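Vistoria da copa – Prullcombe, bloco 6, fevereiro. Feita às pressas entre as 7h e o café. Lista da Lorier, versão nova, comentários meus por baixo.
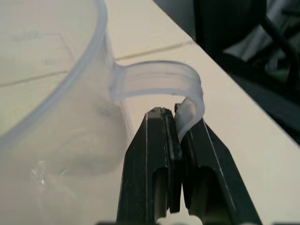 *Item 3 – jarra medidora, plástico translúcido, pega com ranhuras.*

## Bancada e utensílios

- [x] **1. Bancada limpa antes do uso** – ok. Passar pano outra vez depois do almoço.
- [x] **2. Tábuas separadas (cru / cozido)** – ok, mas a do pão está muito riscada. Trocar na próxima encomenda.
- [x] **3. Jarra medidora** – fica em uso. Plástico fosco, é assim mesmo, não confundir com sujidade. Marcas em relevo pouco nítidas na foto, ler sempre de frente e à altura dos olhos. Rebordo: passar o dedo à volta, se arranhar vai fora. Pega: escovar entre as ranhuras, é aí que a gordura se agarra.
- [ ] **4. Segunda jarra (reserva)** – não encontrada. Estava na lista de fevereiro do ano passado. Perguntar no armazém de Pudanport antes de comprar outra.
- [x] **5. Facas** – guardadas no suporte, cabos firmes. Uma com a ponta torta, retirada.
- [ ] **6. Coadores e funis** – um funil rachado junto ao bico. Fora. Falta substituir.

## Jarras e recipientes – o que ver sempre

- Fissuras no sítio onde a pega pega no corpo. Encher com água fria, pousar em papel seco, esperar. Papel molhado = lixo.
- Nada de líquido a ferver nas jarras de plástico, a não ser que o fundo diga a temperatura. Sem indicação, só frio ou morno.
- Não empilhar ainda húmidas. Colam umas às outras e ficam com cheiro.
- Lixívia e detergente: jarra própria, etiquetada, **nunca** a da cozinha. Já escrevi isto na folha anterior e volto a escrever.
- Plástico baço por dentro e áspero ao toque – trocar. Baço mas liso, pode ficar.

## Água e lava-louça

- [x] **7. Torneira sem pingar** – ok desde o arranjo da Furtado.
- [x] **8. Água quente** – 41 graus na torneira às 7h20. Chega para as mãos; para a loiça gorda usar a máquina.
- [ ] **9. Ralo** – lento. Desentupir. Não deitar lá borras de café, por favor.
- [x] **10. Esponjas** – trocadas hoje.

## Elétrico e fogo

- [x] **11. Chaleira** – cabo bom, base seca. Calcário no fundo, descalcificar com vinagre.
- [ ] **12. Extensão atrás do frigorifico** – continua lá. Tirar. O frigorífico liga direto à parede.
- [x] **13. Manta ignífuga** – no lugar, acesso livre.
- [x] **14. Extintor** – ponteiro no verde, selo inteiro.

## Pendentes

1. Funil e tábua do pão – pedir à Furtado, juntos, para não pagar dois portes.
2. Procurar a jarra de reserva.
3. Ralo, ainda esta semana.
4. Extensão: hoje, antes de fechar.

Falta ver o armário de cima, estava fechado e a chave não apareceu. Volto às 16h – quem a tiver que a deixe na gaveta dos talhers.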